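Setting up a two-arm cell for card wallets and small cartons
Gratgate site, packing hall. Revised July 2019

Applies to the Skavent two-arm cell on line 14. Read the lockout sheet before you start. The procedure covers changeover and the first run of a shift, and lists the duties that moved when the cell replaced the hand table.

What changed for packers

Hand packers used to open, fill and close each wallet themselves. The cell operator now presents the parts, watches the run and takes over when an arm stops. The operator also signs the reject log, form 3242, which used to go to the line lead. The pay grade for cell work is set out in the October notice.

Step 1. Clear and load

Press HOLD and wait for both arms to park. Remove anything left from the previous order. Place one wallet, open, between the arms where both grippers can reach it. Cards may be spread on the surface in any order and may overlap. Do not square them up by hand; the routine is meant to deal with a loose spread, and squaring adds time to every load.

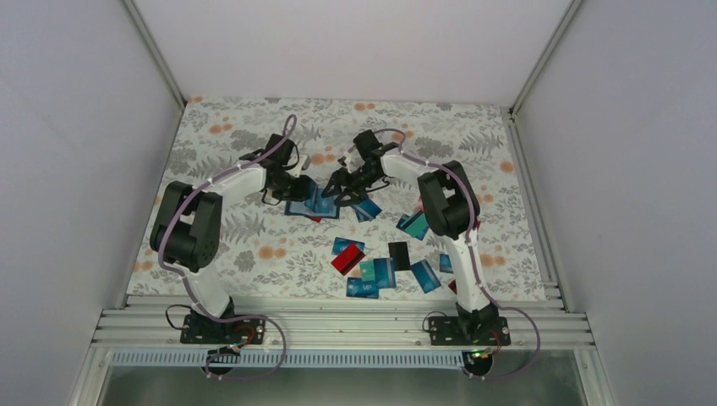
On second shift we still square them up, Odukoya wrote under the first version of this page, and the cell faults less for it. If the loose spread is the rule, then put the extra faults down to the routine and stop charging them to the operator.

The request was accepted. Faults during a loose-spread run are now entered under code 122 and do not count against the operator.

Step 2. Check cables and reach

With the arms parked, check that the cable on each arm has slack at the joint and is not pinched at the base. Jog each arm to the center at low speed. The grippers work close together there, so jog one arm at a time. If a cable pulls tight, stop and call maintenance. Operators do not re-clip cables.

Step 3. Change over to cartons

Select the carton job on the panel. Put the small boxes in the middle of the mat as a loose pile. Boxes can stand, lie flat or lean on one another. Mixed colors are allowed within one load. Keep hands outside the enclosure until the panel shows LOADED and you have released HOLD.
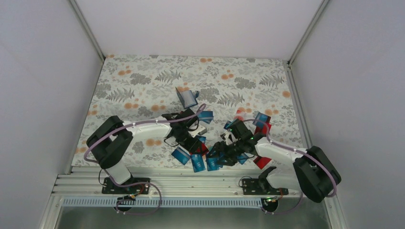 Carton job: blue and red boxes in a pile between the two grippers.

If the arms stop with a box between them, do not pull it free. Press HOLD, open the gripper from the panel, then lift the box out. After 2 stops on the same load, end the job and log it.

Step 4. Inspect the wallet

Use the wrist camera view for this check. Look at the sleeves, the stitching along the border and the snap on the closure tab. Sleeves should not be folded back on themselves. The tab must be clear of both fingers before you approve a close. A soft or blurred view of the tab is not a reason to reject; wait and look again. The decision belongs to the operator, and the Sesport software will not close a wallet until it is given.

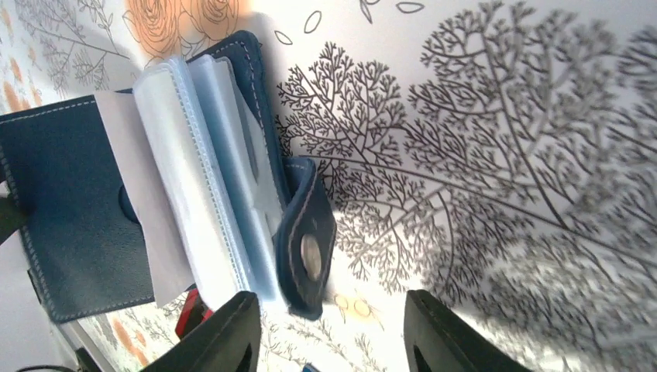 Step 5. Hand over

Park both arms and press HOLD. Enter open faults, rejects and the current job in the log. The incoming operator reads the entries at the panel and signs before releasing HOLD. Time spent on handover is paid time for both operators.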